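Flendska cafes go deposit-only on to-go cups

June 20, 2021

Flendska's town council voted last night to end free single-use cups at cafes and kiosks. Starting next May every hot drink sold to go will carry a 40-cent cup deposit. Bring the cup back to any shop in the scheme, get your money back. Sit-down customers not affected.

The vote came late, after nearly 2 hours of public comment. Most of it was about who washes what.

Under the plan, used cups go to a wash site at the old Bansal dairy on the east side of town. Pickups daily in summer, every other day the rest of the year. Shops that sell fewer than 500 drinks a week can sign up free for the first year. After that there's a fee, amount still not set - the council put that off until the fall budget.

Two colors are on the table for the new cups, a yellow and a gray. No decision on that either.

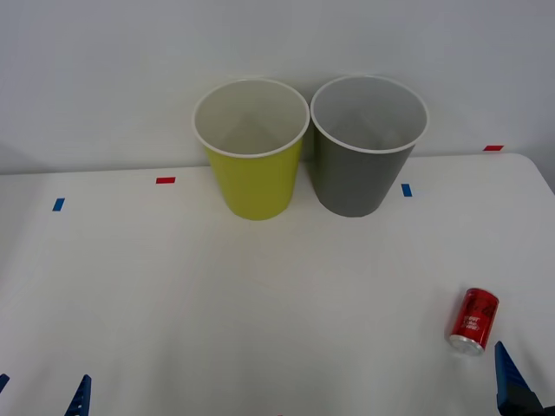
Kiran Mathur told the council the deposit was fine but the pickup schedule wasn't, and that a small place with one sink and no back room can't sit on a day's worth of dirty cups in July. Mathur asked for two pickups a day in the hot months. The council said it would look at the cost.

Others wanted to know what happens with customers who bring there own mug. Answer: no deposit, and shops have to accept it if it's clean. Lids weren't covered at all. Expect that one to come back.

The neighboring town of Kotach has run a smaller version at its train station kiosks for 2 years. Ostesari, the company that handles the washing there, has bid on the Flendska contract. One other bid is in, name not released. Both will be opened at the next regular meeting.

Shop owners can pick up sign-up forms at the town hall front desk or by mail. Forms are only in English for now, other langauges to follow - no date given.

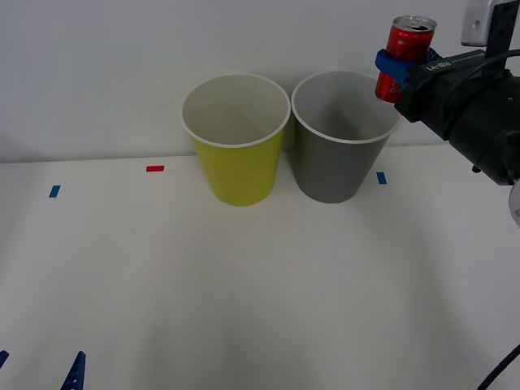
Cups in yellow and gray.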